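Search this site Search

The board on the bench

Most of the furniture that leaves Ellwood begins as a stack of pale planks that look much the same to a visitor. Marcelle Picard sees them differently. She has been gluing up boards for the workshop for 15 years, and before any glue comes out she lays the planks side by side and shuffles them until the grain sits quietly across the joints.

"People look at the joint," she says. "I look at what's on either side of it. If two lines of grain run into each other at an angle, your eye goes straight there."

Ellwood makes table tops, shelves and chopping boards, mostly to order. The planks arrive in November and stay stacked indoors until spring, with thin battens between the layers so that air can move. Hélder Rebelo, who runs the timber store, checks the stack every morning and turns away any plank with a split longer than his thumb. Small knots are kept. Customers used to ask for clear boards, he says, but now more of them want a knot or two.

The joints are plain butt joints, planed by hand and glued. Picard uses no dowels or biscuits on anything under 12 planks wide. The clamps go on for a night, and the next day the board is scraped, sanded and left alone.
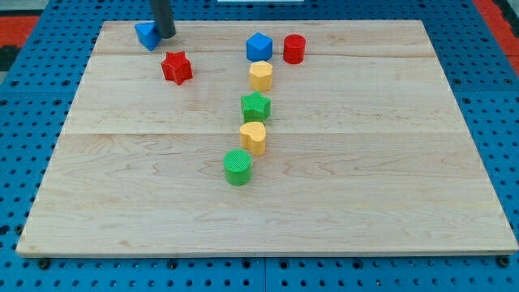
A pale board on the blue perforated bench top, with the main seam running across the middle.

The bench matters as much as the clamps. For years the workshop used an old door on trestles, and boards came off it with a slight twist. Delphine Szabo, who took over the business from her uncle, replaced it with a perforated top. Stops and bolts can go wherever a job needs them, and sawdust drops through the holes – at least until they clog.

Picard was against the change at first. She thought a surface full of holes would mark the wood, and she still puts a sheet of felt under anything that has been oiled.

Finishing is done in a separate room. Each board gets 2 coats of oil, with a light rub down in between, and then stands on edge to dry. The current order is a set of shelves for a reading room, and Szabo expects the last of them to go out once the brackets arrive.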